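Search articles, firms, topics...

The second life of an office PC

Lashari rents out a robot cell that opens, strips and refills old desktops. We spent two days with it.

By Irfan Halim

214 shares 6 comments

Most repair shops I know in Josholm have the same problem in the back room. Offices give away their desktops by the pallet, and no one has the hours to sort them. Lashari, a small firm from the harbor side, now offers a service for exactly this. It is called Pledum, and the customer pays by the month.

The package has a slatted work platform, an arm with a gripper, printed trays for the parts and the software. Lashari sets everything up in your own workshop and teaches it two computer models of your choice. After this, each further model costs extra, and here I think the price list should be clearer. 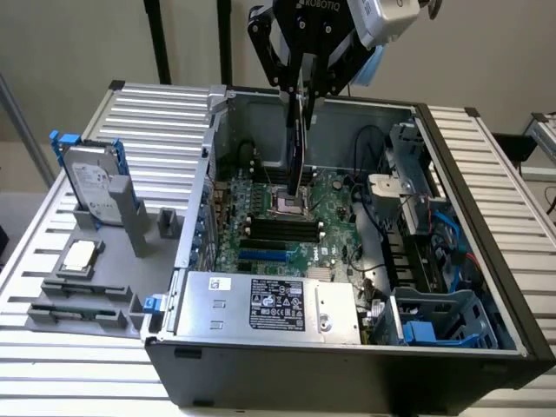 What I liked most is the tray. Every part has its own slot, so the arm does not need to search for anything, and a person can see quickly what is missing. The files are included, and you may print a new tray yourself when the old one wears out.

Memory and processors are delicate work. The operator at Druvanlow, the first shop to rent a cell, told me that the teaching took longer than promised - 20 hours for the first model. Since October her shop has put 1014 machines through it. She still closes the processor lever by hand, and she prefers it so.

Pledum is not for a shop which gets a different computer every day. For those who receive many of the same kind, I would ask for a trial month.

Contact | Advertise | Copyright Josholm Trade Monthly | Back to top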